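teleop-methods list archive
Thread: Re: cup hanging, where to cut the episodes
Message 6 in thread

Replying to the list as well, as the same question came in off-list from the Prano people.

> We are at 834 episodes on the mug tree task and the policy
> still stalls before the hang. It gets the cup near the peg,
> hovers, and drifts sideways. We trimmed idle time from the
> start of every episode with the Flakinix script at default
> settings. Would more data help, or is it the labelling?
> Also, do you record the idle arm or mask it out?

I would stop collecting until you have looked at the trimming. The default in the Flakinix script drops any stretch where the commanded joint velocity is under threshold, and it does so over the whole episode, whatever the help text says about the start. A careful operator slows down just before the peg. Those samples fall under the threshold and are thrown away, so the policy sees the approach and then the cup already on. Set the threshold to zero, re-export, and retrain on the same episodes before you touch anything else.

We had the same stall with Plorinix at 1000 episodes. Re-exporting brought back a median of 67 samples per episode, nearly all of them in the last stretch before contact.

On the idle arm: record it. We tried masking the right arm for left-hand episodes and the policy learned to let it wander into the space over the base. Now the operator holds both leader arms the whole time and parks the unused one low, gripper open, clear of the tree. It is tiring, and the operators complain, but the joint traces are much cleaner. 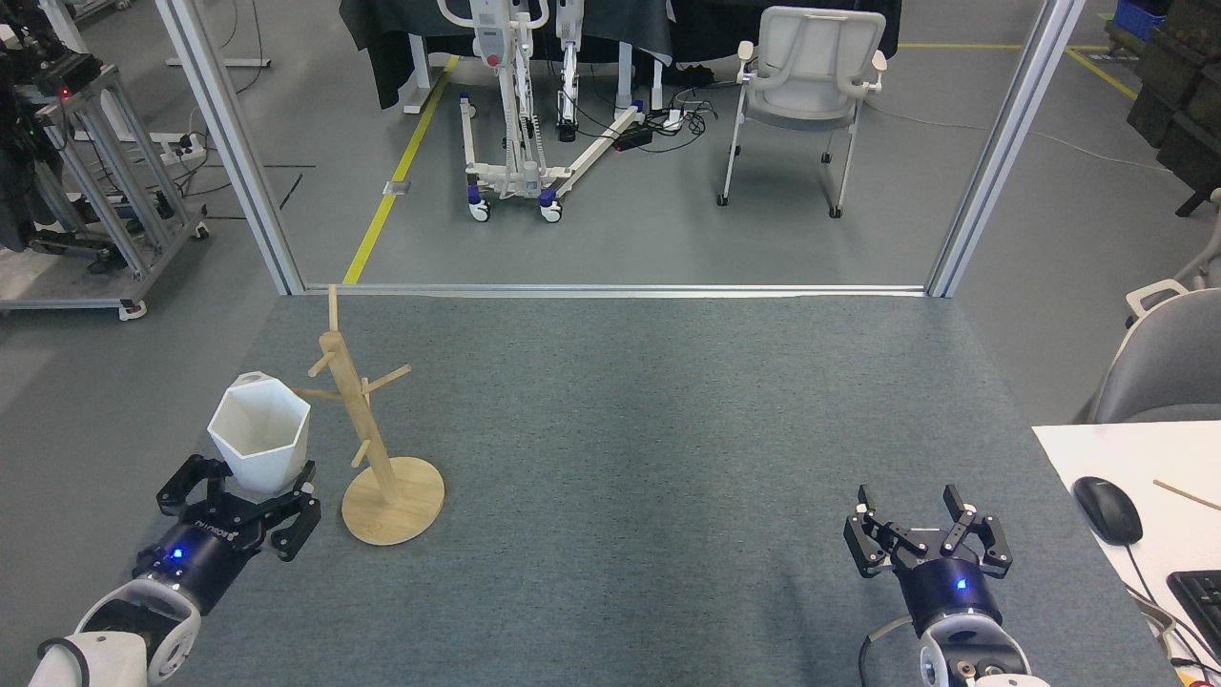 Page last modified: June, by list archive

The grasp in the left gripper is the one we ask for, fingers around the base of the cup. It leaves the open end free and keeps the fingers away from the peg. Some operators prefer to take the cup higher up because it feels steadier through the leader arm. Don't mix the two in one set. If you have both, split them and train on the larger half first.

The pegs point different ways, so decide before the session which peg is the target and write it in the episode metadata. We left it to the operator in our first set. The policy averaged between two pegs and put the cup in the gap between them, which sounds a lot like your sideways drift. Check a few of your episodes for this as well.

Smaller points:

- Rotate the base between episodes, but leave it alone during one.
- Keep failed hangs if the operator recovers without letting go. Discard them if the cup is dropped.
- Log the gripper command and the measured width separately. The Mofokeng driver writes the command into both fields unless you change the config.
- If your leader arms have any backlash at the wrist, fix that first. It shows up as a small roll at the moment of release, and the policy will copy it.

I can send the re-export config if you tell me which version of the script you are on. The older one stores the threshold in degrees per second and the newer one in radians, and neither prints the unit.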